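Unplanned Gripper Release During Hard Drive Removal: Fault Report

Project Wurura, Disassembly Cell 2
Author: Smaranda Furtună
Submitted 21/02/2020

1. Summary

During a supervised run of the drive removal routine, the gripper opened while holding a hard drive above the fixture plate. The drive fell onto the plate. There were no injuries. One caddy rail was cracked and one fixture pad was marked. The fault was traced to the way the cell handled a short loss of communication with the gripper controller. A fix was made and tested over 60 cycles without a repeat.

2. Background

Wurura takes used desktop computers apart for parts recovery. The routine covered by this report has four steps: grip the drive by its rails, lift it clear of the chassis, carry it to the fixture plate, and place it upright in a slot. Side panels are removed by hand before the run. CPU coolers are also removed by hand, as the arm cannot yet deal with the spring screws.

The cell program was written by last year's group on the Hemero control package. We inherited it with only partial notes. The gripper settings were not in the notes.

3. What happened

The fault occurred on cycle 57 of the session. Steps one and two finished normally. Partway through step three the jaws opened fully. The arm did not stop. It went on to the place position with nothing in the jaws, made the downward move, and reported the cycle as complete. The operator pressed the emergency stop at the start of the next cycle.

Two separate faults are present:

(a) The gripper released a part without a command from the program.
(b) The program did not notice that the part was gone.

Fault (b) is the more serious for the cell as a whole. A cell that reports success after dropping a part cannot be left to run with only an occasional check.

4. Cause

The gripper log showed a gap of 225 ms in messages from the cell computer. The gripper controller has a timeout, and its action on timeout is a stored setting. Ours was set to "open". This value makes sense for bench testing, where a trapped finger is the main concern. It does not suit a cell that carries parts at height.

We were able to reproduce the release by unplugging the network cable during a lift. It happened on every attempt. The source of the original gap was harder to find. The camera software on the same computer was saving full-size pictures to disk during arm moves, and message delays rose whenever it did so. We consider this the likely source but did not prove it.

5. Changes made

Action on timeout was changed from "open" to "hold". The timeout was raised to 1,000 ms. Picture saving was moved to the pause between cycles. Jaw width is now read after the lift and again before placing, and a reading outside the expected range stops the arm.

With "hold", a person caught in the jaws would not be freed by a lost connection. The guard door switch was therefore retested, and the manual release key is now kept on the outside of the guard.

6. Retest

The retest used opened Dell towers laid on their sides, with the fixture plate to the left of the case.

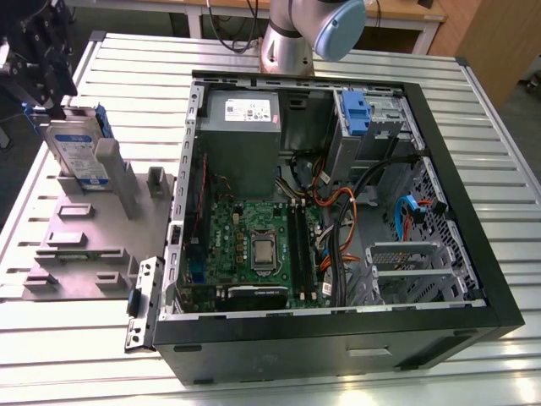
Pop asked at the review whether a jaw width reading could tell a drive held by both rails from one held by a single rail at an angle. The two cases might differ by less than the sensor error, Pop said, and the check would then pass a drive that was about to slip.

We measured this afterward. The readings overlap, so the objection stands. The check detects an empty jaw and does not detect a poor grip. A force reading would be needed, and the present fingers have no sensor for it.

7. Open items

The cracked rail has been replaced. The marked fixture pad is still in use and should be checked for height before June. The full gripper settings have been printed and added to the Grellton lab binder, with the old timeout values listed beside the new ones. The poor grip case remains open, and the cell is not to be run without an operator at the stop button until it is closed.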